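Unit 7: Planning the Equipment Purchase for a Pick-and-Place Cell

Read before the October lab. Bring the blank cost sheet.

7.1 What the budget has to cover

A request for a manipulation cell is usually written around the arm. The arm price is the easiest number to get and the least useful one alone. Line items that belong in the first draft:

- arm and controller
- gripper, spare fingers, mounting bracket
- cameras, cables, calibration target
- table or stand, guarding, floor anchoring
- compute and software seats
- installation, training, service

Omitted items come back later as change orders. In the Tikton case from Unit 5, the bracket and the floor anchoring were both missing from the approved sheet, and the second approval took longer than the first.

7.2 Simulate before quoting

Gripper choice drives most of the later cost. Model the candidate in simulation before asking a vendor for a quote. A wrist view is enough to check finger opening and approach to the work surface.
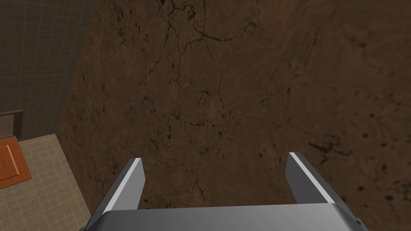 Fig. 7-1. Simulated wrist view, parallel gripper open over a brown textured surface.

Record the following for each candidate: maximum opening, finger length, clearance at the palm, and whether the palm blocks the wrist view near contact. A gripper that fails the last point may require a second camera, and the second camera goes on the sheet as its own line with its own mount.

Surface texture matters for the camera line as well. Vary it in simulation. If detection depends on one plain background, budget for a mat or for more training time.

7.3 Comparing quotes

For the worked problem, use two suppliers, Jendlow and Utent. Jendlow quotes the gripper with fingers at 2,527 dollars and charges 200 dollars for each spare finger set. Utent quotes the gripper without fingers. Request the missing price before comparing; do not estimate it from the Jendlow figure.

Shipping is entered separately in both cases. Lead time goes in column 2, in weeks. 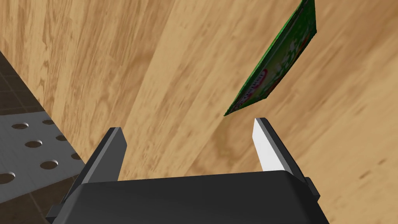
Spare fingers and fingertip shape should be settled from the list of parts to be handled, starting with the hardest one. Boxes and cans rarely decide the question. Thin goods do. The flat green package near the right fingertip is seen almost edge-on, and at that angle the jaws have only a narrow strip to aim for. If the parts list includes items of this type, price a narrow fingertip and a suction option side by side, and include the air supply under suction.

7.4 Contingency and sign-off

Hold contingency as one line. Do not spread it across the items. State who may release it.

Exercise: complete the cost sheet for the Ševčík layout using the Jendlow quote and 2 spare finger sets. Mark any cell that has no written quote behind it.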